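Mixed cells in a three-cell lantern: measured, and how far can I trust it

odair_brito
Tuesday, February 23, 2021
Member, 39 posts

I have an Arnavance lantern that takes three AA alkalines in series. Runtime had dropped to less than half of what it was, so I pulled the cells and checked them with the meter. Open circuit they read 1,481 mV, 1,476 mV and 1,212 mV. The third one came from a different pack, which I had forgotten about.

My question is whether open circuit voltage is good enough to sort used cells into keep and discard piles. I have a drawer full of them. The meter is a Fuvlow, cheap, but it agrees with the one at work to the last digit or so.

deltavee
Senior member

No. Open circuit tells you very little with alkalines. A cell that has been resting for a week recovers and will look healthy until you ask it for current. Put a load on it and read the voltage after ten seconds. A 10 ohm resistor is fine for AA, that gives you a bit under 150 mA.

The 1,212 one you can discard without further testing.

kettlebrook
Member

Disagree with the last line. 1.2 V at rest still runs a wall clock for months. I keep mine in two boxes, one for high drain and one for clocks and remotes.

deltavee
Senior member

And then it leaks in the clock. A nearly flat alkaline left in a device is the most common cause of ruined contacts I see. The cost of a new cell is small compared to a clock.

kettlebrook
Member

I have had new ones leak in the package. Two out of a pack of Verbeke cells, stored indoors, never used. The state of charge is only part of it.

odair_brito
Member, 39 posts

Loaded readings as suggested, 10 ohm, ten seconds: 1,390, 1,384 and 870. So the difference is much wider under load, as deltavee said. I will do the rest of the drawer this weekend.

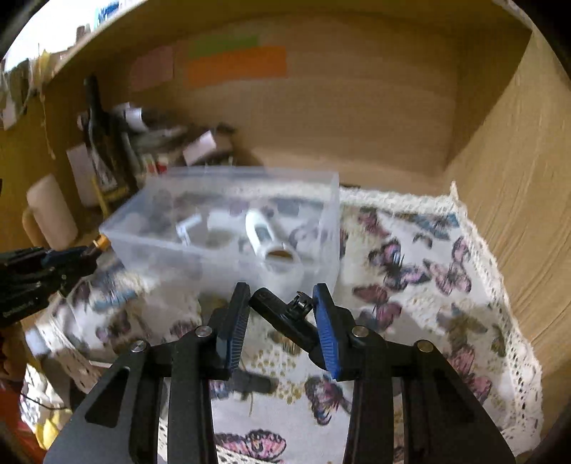 Resistor choice should follow what the cell will be used for, and a single value for everything will mislead you. For AA going into a flashlight, 10 ohm is too gentle and I would use 4.7. For AAA going into a remote, 10 ohm is harsh and you will throw out cells with a year left in them. Small parts are the other thing to plan for when you clear a drawer. Things like that little black cylinder with the clip on its side disappear among the cells, so take them out first. Then clean the cell ends with a dry cloth before measuring. Contact resistance of half an ohm shows up as a real error at these currents.
(posted by marl_55)

odair_brito
Member, 39 posts

Good point about the contacts. I was pressing the probes on by hand and the third digit moved whenever I changed the pressure. Would a spring holder be better?

marl_55
Member

Yes. Solder the resistor across the holder and take the meter leads from the cell ends, separate from the load path. Then the drop in the springs is not in your reading.

deltavee
Senior member

4.7 ohm is overkill for sorting. You are pulling 300 mA from a cell you intend to keep. Ten seconds of that on every cell, every time you sort, is waste.

marl_55
Member

It is 0.8 mAh. A fresh AA holds over 2,000. I can live with that.

kettlebrook
Member

Whatever value you choose, write the reading and the month on the cell with a marker. I sorted a full batch last June, did not label any of it, and had to start again when the boxes got mixed.

On storage, I would avoid any box where the cells can lie loose with metal.

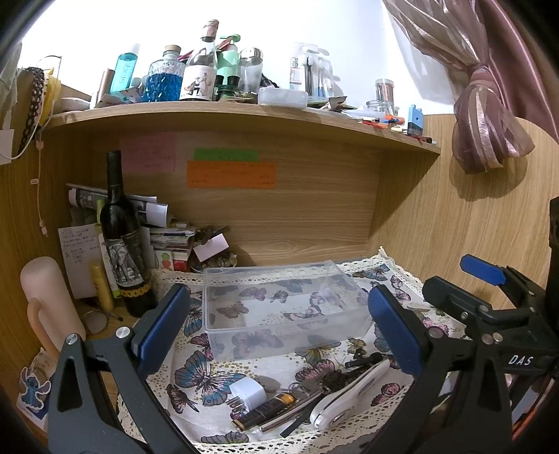
A 9 V is the worst case, both terminals on the same face, and anything conductive across it will heat up. AA and AAA are less of a risk but a chain of them touching end to end can still find a path. I use the Illatow trays with individual slots. Tape over the terminals does the same job and costs less.

deltavee
Senior member

Agreed on that one. Tape for 9 V and for any lithium cell, including the dead ones waiting for recycling.

odair_brito
Member, 39 posts

Results. I tested at 10 ohm only and set the limit at 1,250 mV. Of the whole drawer, 14 passed. The old cell from the lantern went out with the rejects. Three matched ones are in the lantern now, all within 6 mV of each other under load.

kettlebrook
Member

1,250 is too strict for remotes. I would go to 1,100.

deltavee
Senior member

1,250 is fine.

marl_55
Member

Check them again after 100 hours in the lantern if you remember to log it. Matched voltage is not matched capacity, and one of the three will still go first.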